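About Avlow

Hi, I'm Sølve Hellström, and I help people buy robots without regretting it. That's the short version. The longer version has spreadsheets in it, and quite a lot of coffee, and a business partner called Ottar Björklund who will want to know what your floor is made of before he tells you anything else.

Avlow is a small planning and budgeting shop for companies and schools that want to bring in automation and aren't sure what it's going to cost them. We don't build robots and we don't sell them. We take no commission from anyone who does. You pay us for our time, we tell you what we think, and if what we think is "wait a year," that's what goes in the report (we've written that report more than once, and those customers tend to come back!).

How we got started

I spent a long stretch of my working life in purchasing, mostly at a parts maker called Curken, where I was the person who signed for things. One spring I signed for a robot cell. It was a good machine at a fair price and I was very pleased with myself. Then came the guarding, the new air line, the grippers, the second set of grippers, the training and the electrician, and by the time the thing was doing useful work I'd gone back to my boss for more money so often that he started closing his door when he heard my shoes.

Ottar was the engineer who had to make that cell run. He'd had a list in his notebook of everything we were going to need, and I had never asked him for it. So that's our company, really – his list and my budget, put on the same page before the order goes in. We still use a version of that notebook page. It's up to 50 lines now, and Ottar adds to it whenever a project surprises him.

What we do all day

Most jobs start with a walk through your building. We like to come early, when the first shift is getting going, and we like to talk to the people doing the task you want to hand over. They know which parts stick, which tray is always bent, and what happens on a humid day. After that we write you a plan with prices in it: the machine, the tooling, the software licenses, the spare parts, the space, the power, the hours your own staff will spend on it, and what it'll cost to keep going through year 5. People often budget for the first year and stop there, and then the service contract shows up and everybody's upset.

We'll also sit in on vendor demos with you, which is probably my favorite part of the job. I ask the dull questions. Who pays shipping if it goes back? Does the quote include the hands, or only the arms? (Check this one. Please.) How long is the wait on a replacement cable? Ottar asks the questions I don't understand, and the sales engineers usually like him better.

A lot of our work lately is with two-armed setups and multi-fingered hands, the kind of equipment people want for small assembly and sorting. They're exciting and they're hard to budget for. With an ordinary pick-and-place arm you can get three quotes and compare them line by line. With hands like these, one quote has the controller in it and the next doesn't, one has a year of support and another has an email address. We make our own comparison sheet and fill it in by phone, one patient call at a time.

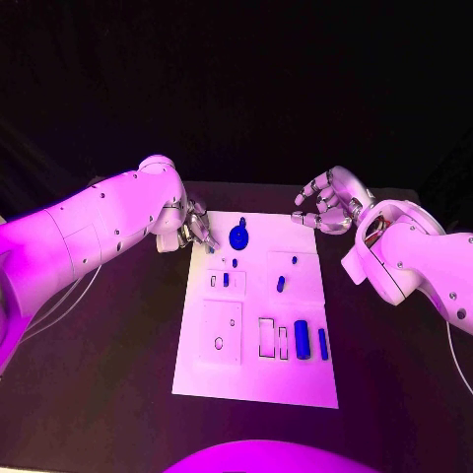

The other thing we push for is a trial on small parts before anybody commits. Pegs, gears, short cylinders, simple shapes that have to end up in a particular spot. It's cheap to set up on a tabletop and it teaches you a lot about what you'd really be buying. Write down what you want the hands to be able to do, agree on it with the vendor, and put it in the purchase terms. Then if delivery day comes and the machine can't manage it, you've got a piece of paper to talk about.

Lighting belongs in that trial too, and so do the cables. I used to leave both off the budget entirely. Ottar now gives each of them its own line, and he's allowed to be smug about it.

Who we work with

Mostly smaller outfits. Eklund, who make fittings, came to us for a second opinion on a quote and ended up splitting the purchase over two budget years, starting with a single station. Prurex had the money set aside already and needed somebody to work out the order of things, so we spent a happy month moving boxes around on a floor plan and arguing about doors. We work with technical schools as well, where the money often has to be spent by a certain date and the teachers need something that students can bang into now and then.

If you're a big company with a whole automation department, you probably don't need us, though you're welcome to call and swap stories.

What it costs

Our first session is a flat $600. For that you get a video call with both of us, a look over whatever quotes or ideas you have so far, and a short written note afterward with our honest opinion of the budget. If you go on to a full plan, we take the $600 off the bill. Full plans are priced by the job, and you'll have the number in writing before we start.

We don't do rush jobs in March. Half our customers close their books around then, everything lands on the same desk, and the desk is mine.

A few things we care about

Tell your people early. If the first they hear about a robot is the delivery truck, you've made your project harder and you've probably annoyed the very folks whose help you need. We ask to meet them on the first visit, and we put their training hours in the budget as a real cost with a real number next to it.

Keep something back. I like a reserve in every plan, and I'll defend it in front of your finance team if you want me along. I've been on their side of the table, so I know what they're going to ask.

And buy spares. Fingers wear out, cables wear out, and waiting 27 days for a part the size of a matchbox is a miserable way to spend your summer. (Yes, that happened. Yes, it was my cell at Curken.)

Get in touch

Send us a note through the contact form and tell us what you're thinking of buying, even if it's only half an idea on the back of an envelope – we've started from less. Photos of the workspace help, and so does a rough drawing with measurements on it. I answer messages myself, usually before lunch. Ottar does call-backs on Monday, and he'll ask about the floor.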